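Care & Storage > Boards and Wetsuits

Workshop Notes for Members: Looking After Boards and Suits

The Solleston Surf Club maintains a shared workshop for the use of all paid members. The following notes were prepared by Eilidh Innes and replace the sheet previously kept on the workshop door. Members are asked to read them before starting any work.

Before You Begin

Clear the bench and wipe it down with a clean, damp cloth. Sand left on a bench will scratch the deck of a board as soon as the board is turned over. Dry the surface fully and lay out the padded rests, one near the nose and one near the tail.

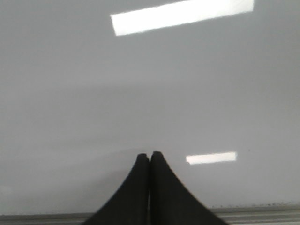
Removing Old Wax

Old wax should come off at least once a season, and again before any repair. Leave the board in mild sunshine until the wax softens, or use a hair dryer on its low setting. Keep the dryer moving. Too much heat in one spot can lift the glass from the foam.

Scrape from tail to nose with the straight edge of a plastic comb. Metal scrapers are not permitted in the workshop. Put the scrapings in the lidded can and do not rinse them down the sink. Any film that remains may be rubbed away with a soft rag and a little mineral spirits, used with the doors open.

Marking Dings

Small cracks are easy to lose sight of once sanding begins. Circle each one before you start, and write your name and the date on a strip of masking tape placed well clear of the damage. Boards left without a name are moved to the rear rack.

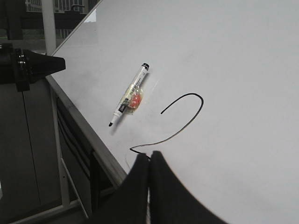

How long should a board dry before a ding is filled?

Allow at least 3 days indoors, with the damaged side facing down. If water can still be pressed from the foam, wait longer. Resin laid over wet foam will not hold.

Sanding and Filling

Cut away loose glass with a sharp knife and sand the area by hand. Wear a mask and gloves. Mix only as much resin as the repair needs, and follow the directions on the can for the amount of hardener. Fill slightly above the level of the board and sand back once the patch is hard. Finish with wet 1000 grit paper and light pressure.
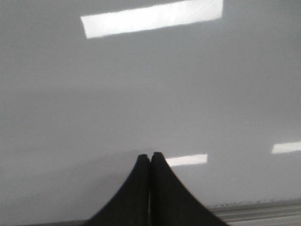 A patch that still feels tacky the next morning was most likely mixed with too little hardener. It should be scraped out and done again. Adding a second coat over a soft first coat only hides the trouble until the board is back in the water.

Rinsing and Hanging Wetsuits

Rinse suits inside and out with cool fresh water. Hot water shortens the life of the rubber and should not be used. Fold the suit at the waist over a wide hanger; hanging it by the shoulders will stretch them. Dry it inside out first, in the shade, then turn it. Zippers may be treated with a little paraffin wax when they begin to stick.

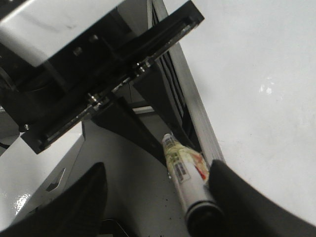
Suits may be left on the drying rail for 2 nights. After that they are taken to lost property, where they can be collected from Ruaridh Dunbar during club hours.

Leashes and Fins

Check the leash cord for nicks along its full length and replace it if any are found. Remove fins before storage, rinse the boxes, and keep the screws in a labeled jar. Fin keys are to be returned to their hook by the sink.

Questions about repairs may be put to Algirdas Kuusk, who is in the workshop on Saturday mornings from April onward.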